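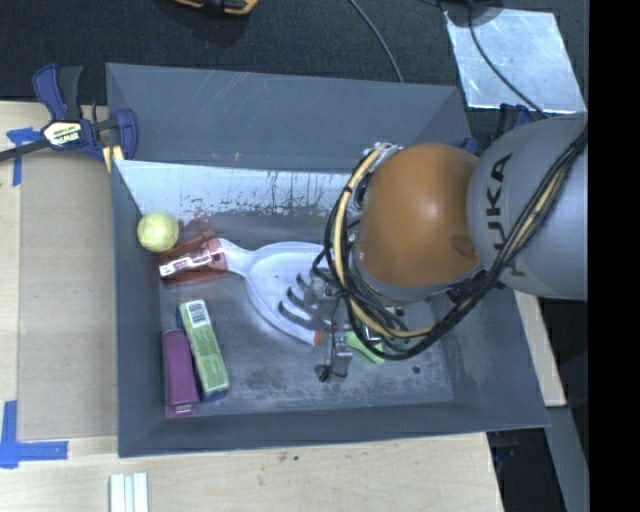
Chapter 4
Wear, Rust and Other Slow Damage

My first job out of uni was in the maintenance shed of a sugar mill near Gernia, and on my first morning a fitter called Lefteris Katsaros handed me a steel pin and asked what was wrong with it. I turned it over a few times and said it looked fine to me. He told me to run my thumbnail along it. Halfway down, my nail dropped into a groove I hadn't seen at all, and he took the pin back and threw it in the scrap drum (I was a bit upset, I'd wanted to keep it!).

I've started this chapter with that pin because the last three chapters were all about things that fail suddenly. We bent beams until they gave way, we pulled wires until they snapped, and I hope you enjoyed the lab work as much as I enjoy marking it. Most of the stuff around you won't go like that, though. Your bike chain stretches. The kitchen tap starts to drip. The soles of your shoes get thin under the ball of the foot and stay thick in the middle, and you don't notice until you step in a puddle.

Engineers call the loss of material from a rubbing surface wear, and we'll look at 2 main kinds first. Abrasive wear is what sandpaper does: something hard ploughs through something softer and leaves a scratch. Adhesive wear is sneakier. Two surfaces that look smooth are really covered in tiny peaks, and where the peaks press together they can stick, then tear off as the surfaces slide. After that we'll get to corrosion, where the damage is chemical, and I'll show you what happens when rubbing and rust get going together, as they did on the old ferry ramp at Masson.

There's some maths, but not much of it. The main equation says that the volume worn away goes up with the load and with the distance slid, and goes down as the softer surface gets harder. If you can multiply and divide you'll be right. We'll use it in Section 4.2 to work out how much metal a bearing loses over 300 kilometres of sliding, and I'd like you to have a guess at the answer before you do the sum. Write the guess in the margin, in pen.

Before you read on

Find something at home that has been used for years, like a door handle, a wooden spoon or a favourite pair of scissors. Spend a few minutes with it under a good light and note down where the surface has changed colour or shape. Then try the thumbnail test (not on the scissors, please). Keep your notes handy, as you'll need them for Exercise 4.1.

4.1 What a surface is really like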